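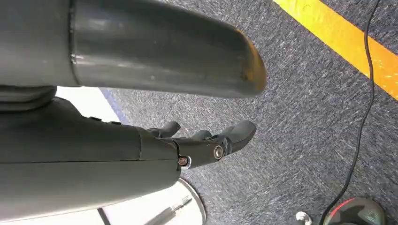
The Calvo Desk Sorter: A Box of Slots, Reviewed

I have owned a lot of things that promised to fix my desk. The Calvo sorter is a brown cardboard grid, two columns of narrow horizontal slots, and it promises very little, so we got along from the start. It replaced a Drandero letter tray I'd had since 2018 and had never seen the bottom of.

Assembly took 13 minutes, most of them spent on the dividers, which slide into each other only after you've tried them the other way around.

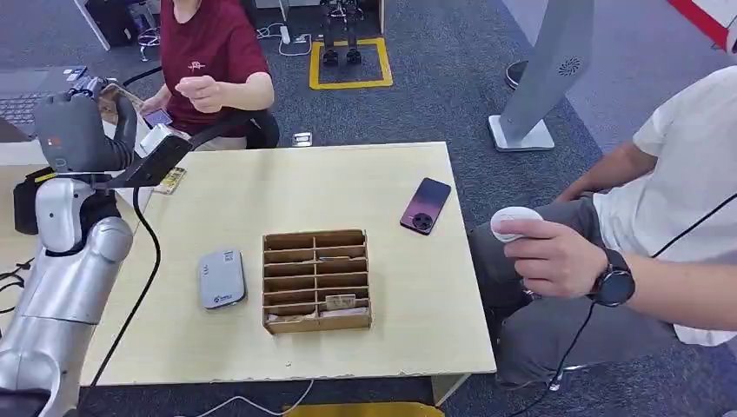
What goes in it

Cards. Slips. Tags. The low slots are the ones you'll use, and the upper ones will stay clean and reproachful. Phones are another matter. Aldana Salinas, who shares the table, still leaves hers face down to the right of the thing, purple back gleaming, and no amount of cardboard has changed her.

The gray gadget, power bank or router, lives outside as well, on the other side. 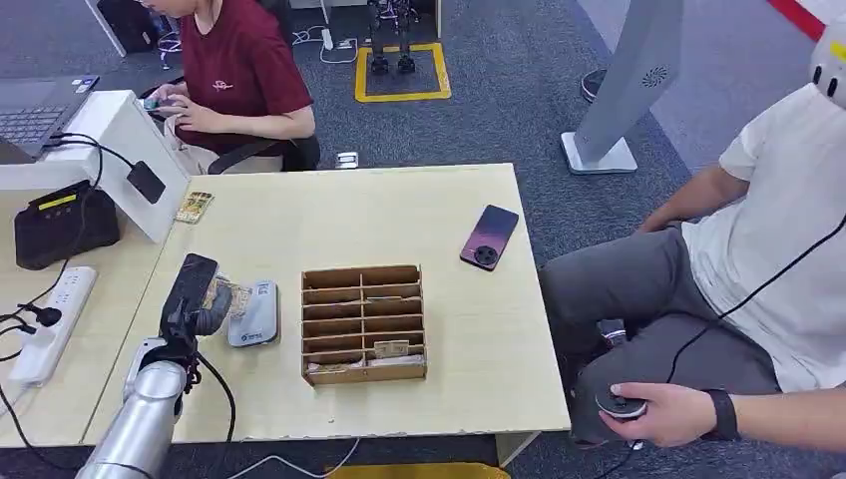 Nor does it do anything for wrappers, or for cords, of which we have a nice tangled crop hanging off the next table. For those Enus sells a cable box at three times the price. I'd stay with cardboard. The partitions are thin and I wouldn't lean on them, but a card stays where you put it, and I found a receipt in under a minute in December.

Four stars. Calvo also makes one with 60 slots. I don't own 60 of anything.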